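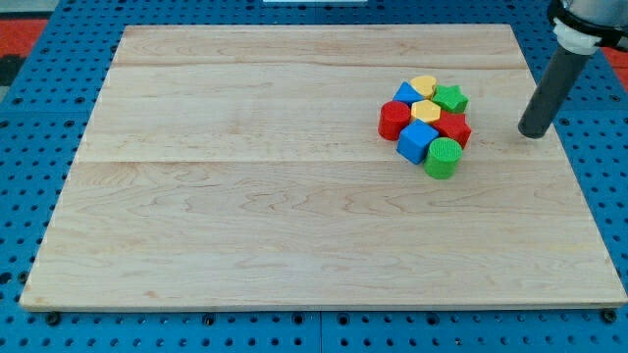

25 November 2022

We booked the cottage at Vallstead in January, which is when people book cottages, the house being dark and the bank statement not yet opened. The listing promised a cosy retreat with sea glimpses, a well-stocked kitchen and parking for one considerate vehicle. I read that last bit aloud several times. Tane Te Moana, who has shared holidays with me since we were both too poor to have them separately, said our vehicle was a Fukama with a missing hubcap and had never considered anyone.

We went last week, at the cheap end of the year. I'd like to say the off-season has a stark beauty, and it does, for the first forty minutes or so of each day, after which it gets on with raining.

The sea glimpse first. It exists. You get it from the landing, if you stand on the second stair from the top and the neighbour has taken his washing in. I grew fond of it. By the middle of the week I was going up there with a cup of tea, like a lighthouse keeper on a very small contract.

The well-stocked kitchen had eleven egg cups and no colander. I have a theory that every holiday let in the country is supplied from one enormous cupboard belonging to somebody's late aunt, and that the aunt boiled eggs for regiments. We drained the pasta with a saucepan lid and a tea towel and lost perhaps a third of it to the sink. There was also a fondue set, complete, with all its little forks. Tane wanted to use it every night on the grounds that it was the only thing in the house with a full set of parts.

Then there was the folder. You'll know the folder if you've ever rented anything with a thatched roof on its website. Ours ran to 63 pages in plastic sleeves and had been put together by the owner, Frøydis Sjögren, a woman I never met and now feel I could pick out of a crowd by her use of underlining. The bins had four pages. The shower had two, one of them headed PATIENCE. The wood burner, a squat black thing made by Ionescu, had a whole section with its own contents list, and a note in biro saying that if it made a noise like a kettle we should leave it alone, and if it stopped making the noise we should ring her.

It never made the noise. I rang her anyway, and she sounded disappointed in both of us.

The cottage cost £618 for the week, plus a £2 charge for what the invoice called "linen readiness". I've thought about that two pounds more than the rest put together. The linen was on the beds when we arrived. It seemed ready. Was there an option to have it less ready and keep the money? I didn't ask, being British, and have chosen to write it up here.

As for things to do, there's the harbour, which is good, and the pub, which is better because it has a roof. There's a walk along the cliffs to Trernov that the folder gives as "a gentle hour". We took nearly 400 photographs of it, most of them of Tane's back, and it took us until dark. The middle part is steps. Whoever cut them had legs of two different lengths and was generous with both. At Trernov we found one café, open, with one scone, which we halved in silence, and then we paid for a taxi home with a driver who told us everyone does the walk in the other direction.

I should say we had a lovely time. Reading this back it doesn't sound like it, but I slept nine hours a night, read a fat novel about a vicar and didn't look at my email once, mainly because the wifi password was on page 41 and had been laminated over a coffee ring. The beds were excellent. The quiet was the proper sort, with a bit of wind in it. On our last evening the rain let up and we took the fondue out to the back step in our coats and ate it looking at the neighbour's washing.

Checkout was at ten, with a full page on how to do it. We wiped the surfaces, counted the egg cups, signed the visitors' book under a family from Kent who had "adored the steps", and I left a colander on the draining board that I'd bought in the village. Tane says she'll charge the next people for it.

We've asked about the same week next year. She's sending a form.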